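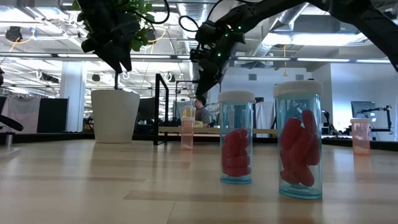

Jurkton Bocaux – fiche de données

Version du 2022-05-06
Responsable : Khải Trương
Langue des annotations : français
Contact : par le suivi des anomalies du dépôt

Résumé

Jurkton Bocaux rassemble 600 fiches décrivant des récipients translucides posés sur une table : bocaux à bouchon vissé, petits flacons, gobelets, avec leur teinte, leur niveau de remplissage et la nature apparente du contenu. Le jeu a été constitué pour répondre à une question de rangement assez terre à terre : peut-on savoir ce qu'il y a dans un bocal, et combien il en reste, sans l'ouvrir ? On nous avait vendu l'idée comme réglée. Après relecture des fiches, je la tiens pour largement ouverte.

Contenu

fiches.csv : une ligne par récipient
teintes.csv : le nuancier employé et ses équivalences
desaccords.csv : les 283 fiches où les deux annotateurs n'ont pas donné la même réponse sur au moins un champ
LISEZMOI.txt : le présent document

Champs principaux

id : identifiant de la fiche
type : bocal, flacon, gobelet, autre
teinte_paroi : bleuté, orangé, vert pâle, rose, incolore
bouchon : blanc strié, blanc lisse, autre, absent, non visible
contenu : pièces, bâtonnets, poudre, résidu, vide, indéterminé
teinte_contenu : voir plus bas, et avec méfiance
niveau : fraction de la hauteur utile, par pas d'un tiers
remarque : texte libre, souvent le champ le plus utile

À propos des teintes

La documentation de départ, héritée du protocole Larnon, affirmait que la couleur du contenu était « directement lisible à travers la paroi ». J'aimerais savoir qui a vérifié. Les mêmes pièces en plastique sont notées rouges par l'un, rose magenta par l'autre, et les deux annotateurs sont de bonne foi. Une paroi bleutée déplace tout ce qu'elle contient. Nous avons gardé les deux réponses au lieu de trancher par une moyenne, qui aurait donné une couleur que ni l'un ni l'autre n'a vue. Si votre usage dépend de la différence entre rouge et rose, prenez un autre jeu.
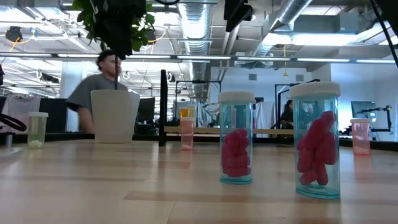

Les petits récipients posent un problème différent. Un fond blanchâtre dans un flacon vert pâle peut être de la poudre, un dépôt ou un simple reflet de la table, et la consigne initiale obligeait à choisir. Depuis cette version, « indéterminé » est admis. Le nombre de réponses franches a baissé, ce qui me paraît plutôt sain.

Sur le niveau de remplissage

Des pièces allongées ne se tassent pas comme du sable. Elles se posent de travers, laissent des vides, et un bocal noté aux deux tiers peut en contenir nettement moins qu'un autre noté pareil. Le champ niveau donne une hauteur, pas une quantité. Le calcul proposé par Usuga pour passer de l'une à l'autre a été essayé sur 70 fiches, puis retiré : il se trompait d'autant plus que le bocal était large, et personne n'a su dire à partir de quelle largeur.

Même prudence pour les bases épaisses. Le verre ou le plastique y renvoie la couleur du plateau, et il est tentant de faire commencer le contenu trop bas. La consigne actuelle demande de mesurer à partir de la première pièce nettement visible. Elle est suivie à peu près partout – pas dans les premières fiches, que je n'ai pas eu le temps de reprendre.

Usages raisonnables

Comparer des façons de noter un contenu vu par transparence. Préparer une grille d'étiquettes pour une étagère ou un atelier. Étudier les désaccords, qui sont la partie du jeu que je défendrais le plus volontiers.

Usages déconseillés

Tout ce qui touche à l'identification de médicaments. Le mot « flacon » désigne ici une forme. Aucun champ ne dit ce qu'est réellement une substance, et aucun ne devrait servir à le deviner.

Limites connues

Plus de 400 fiches concernent des récipients à bouchon blanc ; ne tirez rien de la fréquence des bouchons. Les remarques libres n'ont pas été harmonisées. La reprise des équivalences avec la grille Eddale est prévue pour août, si quelqu'un démontre d'ici là qu'elle sert à quelque chose.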